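Gruteo Single-Tier Electric Steamer: Review
Posted Feb 8, 2022

I bought the Gruteo to replace a pot-and-trivet arrangement that took up a burner and had to be watched. It has been in use since early January, mostly for buns, with occasional eggs and sweet potatoes. I paid full price at Skastmont.

Construction is simple. The base is cream with a side handle at the left and right and one control at the front. A stainless steel basket sits on top, and the glass lid has a metal rim, a cream handle and venting near the edge. The basket lifts straight out. Mine had a slight burr on the underside of the rim, which I removed with fine sandpaper before first use. 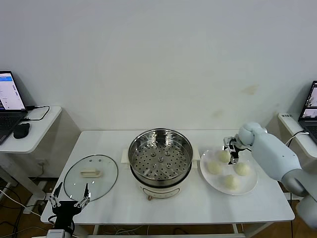
Capacity is the first thing to settle before buying. Four medium buns fit with enough space between them to expand. A fifth can be forced in, but it will stick to its neighbors and tear when separated. If you regularly cook for more than two people, look at a two-tier model. The Stallon is the obvious one, though its trays are plastic and stain.

My procedure for refrigerated buns is to fill to the line with cold water, wait for steady steam, load, and run for nine minutes. From frozen I allow 14. The boil-dry cutoff worked both times I tested it. The base was too hot to handle for several minutes afterward, so let it stand before refilling.

The perforations run across the whole floor of the basket, and steam distribution is even as far as I can judge. Buns at the back and front finish together. The drawback is contact marking. Without a liner, soft dough picks up the hole pattern on the bottom and some of it stays behind in the metal. Cut parchment solves this. Punch it, or the steam will go around the food and condense on the lid.

Condensation is the weak point in any case. The lid is fairly flat, and water collects at the center and drips. Lift it level, move it clear of the basket, and only then turn it over. It needs its own space on the counter, as does the plate, so plan on more width than the base alone suggests. 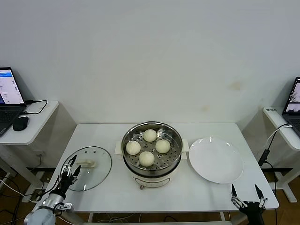 Subbarao Achari disagrees about the parchment: cabbage leaves work better, he writes, and they do not curl up at the edges when the steam starts. He also descales the heating plate with white vinegar every 20 uses and says the Rajan he had before this one failed because he never did.

I have not tried the leaves. On descaling I agree, and with hard water I would do it sooner. Rinse twice or the next batch will taste of it.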